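Support ticket: rooftop unit 2 short cycling, supply air not reaching setpoint
Site: Prellthorpe, office block
Customer: Altow
Handled by: Kelemen service desk
Engineer: Raffaele Lo Presti
Opened: April 7, 2021
Status: Closed, follow-up booked

Reported fault
Unit 2 starts on a heating call, runs for a few minutes and drops out. Restarts on its own. Unit 1 on the same roof is unaffected. The top floor was below setpoint all morning. No alarm on the building controller, only a status flicker in the trend log.

Entry 1, service desk
Pulled the trend data remotely. 38 starts logged since midnight. Supply fan status is steady, so the fan is not dropping out with the heating stage. Asked site to leave the unit in auto and not to reset it at the isolator, as this clears the local fault memory.

Entry 2, service desk
Site confirms filters were changed in August and not since. Requested a filter check. Site reports the panel filters are heavily loaded on unit 2 and moderately loaded on unit 1. Replacement set held on site. Fitted by site staff, no change to the cycling. Engineer visit raised.

Entry 3, R. Lo Presti
On site. Fault memory on the unit shows repeated high limit trips, automatic reset. Limit switch tested and opens at its marked temperature, so the trips are genuine – the heat exchanger is running hot for want of air.

Measured supply airflow at 2,000 cubic metres per hour. Commissioning sheet gives 3,320. Belt tension correct, pulleys aligned, fan rotation correct. Static pressure across the new filters is normal. Static pressure downstream of the unit is high.

Entry 4, R. Lo Presti
Traced the high pressure to the zone damper on the main branch. The Grarkulia actuator reports fully open to the controller but the blade is well short of that. Coupling clamp has slipped on the shaft. The feedback signal comes from the motor side, which is why the controller saw nothing wrong. 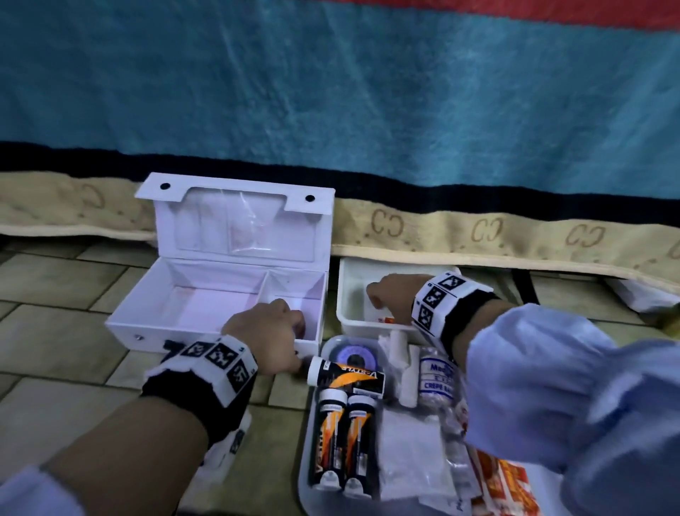 Released the clamp, drove the actuator to its open stop, set the blade open by hand and retightened. Stroked the damper end to end twice. Blade now follows the actuator over the full range. Airflow retested at 3,320. Ran the unit on a continuous heating call for an hour with no limit trip.

Outstanding
Clamp teeth are worn. It holds, but a new coupling kit should be fitted – quote to Altow to follow. Unit 1 damper not inspected on this visit; add to the next planned service. Filter interval to be reviewed with site. Trend log on unit 2 left running at one-minute samples.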